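Viris knowledge base / Support tickets / Label printing

Ticket: Zanditz label printer skips every second label after firmware update
Product: Viris Kitchen (order and prep label module)
Status: Resolved, workaround in place
Opened: Fri 19 November
Site: Lolasine, prep kitchen, second floor

Reported problem

Prep labels come out of the Zanditz printer with a blank label between each printed one. The print itself is sharp and complete. It started after the printer took a firmware update overnight. The same roll worked the day before. Two printers at the site are affected. A third, in the bakery, is not, and it has not taken the update.

The site prints one label per tray at the assembly table. A skipped label is a nuisance there. It also throws off the label counter in Viris, which assumes one feed per job and warns about low stock too early.

Environment

Viris Kitchen server on the local network, Giáp print bridge on a small desktop machine next to the office, printers connected by Ethernet. Labels are direct thermal, die-cut, with a gap between labels. No black mark on the back. Rolls hold 3,000 labels.

Log

Entry 1
Asked the site to print the configuration page from the printer menu. Media type reads "gap," sensor mode reads "auto." Both are correct for this stock. Label length reads 367 dots. On the bakery printer, same stock, it reads the same.

Entry 2
Ran a gap calibration from the front panel: hold FEED until the second blink, release. The printer fed four labels and stopped at a tear line. Printed a test from the panel and got one label with no blank behind it. Printed from Viris and the blank came back. So the sensor sees the gap, and the extra feed arrives with the job.

Entry 3
Captured a job at the bridge. The Viris template ends with a form feed. The bridge adds its own end-of-job command, which also asks for a feed to the tear position. Old firmware ignored the second one if the label was already at the tear line. New firmware appears to obey both. Not confirmed with Zanditz at this point.

Entry 4
Sent the captured job straight to the printer, skipping the bridge. No blank label. Added the end-of-job command by hand and sent it again. Blank label. Repeated on the second affected printer with the same result. The bakery printer gives one label either way.

Entry 5
Site asked whether a change of tray size could be involved, as they moved to the longer trays the same week and edited the template to suit.
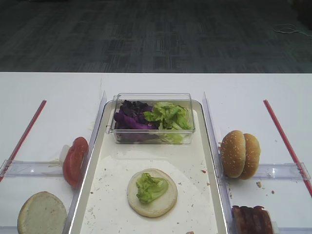
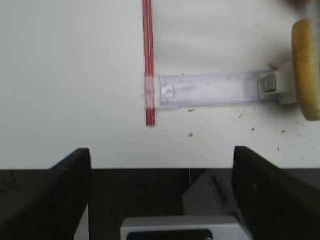 Checked the template history. The edit moved the item name up and widened the allergen block. Label height was not touched, and the form feed at the end has been there since the template was created in June. Rolled back to the previous version on one printer as a test. Still skips. Tray size ruled out, new template restored.

Entry 6
Turned off the end-of-job feed in the bridge:

1. Stop the Giáp print bridge service.
2. Open the bridge settings file and find the section for the printer. Each printer has its own section — do not edit the default one, the bakery printer uses it.
3. Set tail_feed to off.
4. Start the service again and wait for the printer to show READY.
5. Print one label from Viris, then a batch of at least 18.

Single label fine. Batch fine, no blanks. The last label stops a little short of the tear bar but can be torn without damage.

Entry 7
The short stop was annoying staff. Set the tear offset on the printer to +6 dots from the panel menu, under Media, then Tear. Label now stops where it should. Needs a power cycle before it sticks — without one the old offset returns after the first job.

Entry 8
Label counter in Viris was wrong on both printers. The low stock warning was on with most of a roll left. Reset the counter by hand under Devices, Media, Adjust. Entered 2,108 for the first printer, as given by the site from the roll gauge. Fitted a new roll on the second and used the normal roll change button, which resets the counter by itself.

Notes for other sites

If the panel test is clean and jobs from Viris skip, go directly to Entry 6. Recalibrating will not help and uses up labels. If the panel test also skips, the cause is the sensor or the media setting and this ticket does not apply.

Sites that print to Zanditz printers without the bridge are not affected as far as we know.

Do not remove the form feed from the template as an alternative. It does stop the blanks, but reprints from the history screen do not pass through the bridge and would then stop halfway down the label.

Bakery printer: firmware updates set to manual until the bridge has a proper fix. When it is updated, it needs its own section in the settings file first, copied from one of the other two.

Open item: bridge to detect the firmware version and set tail_feed by itself. Moved to the development queue, linked to this ticket.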